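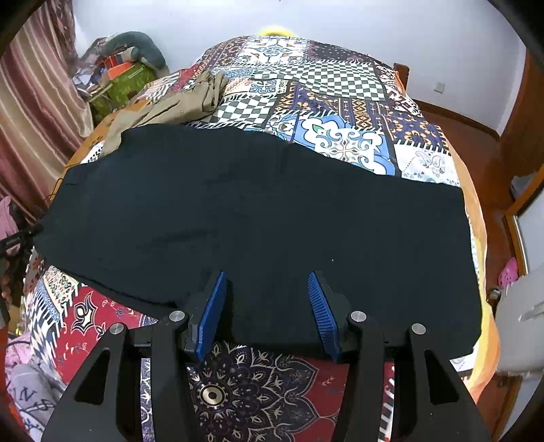

10/1/18 – dye notes, second batch for Sisness. The black bath ran at 60 degrees for 100 minutes, with 15 g more salt than in December. I want a black so even that a small white speck shows at once, as on the black fabric spread over the patchwork-print bedspread. The Drurby cotton still comes out brownish at the folds.

Octavian Pascu thinks the water is too hard. I will repeat with the Zepeda powder and rinse twice – the second time cold. Swatch 134 is kept for comparison.

2 min read
15 shares · 0 comments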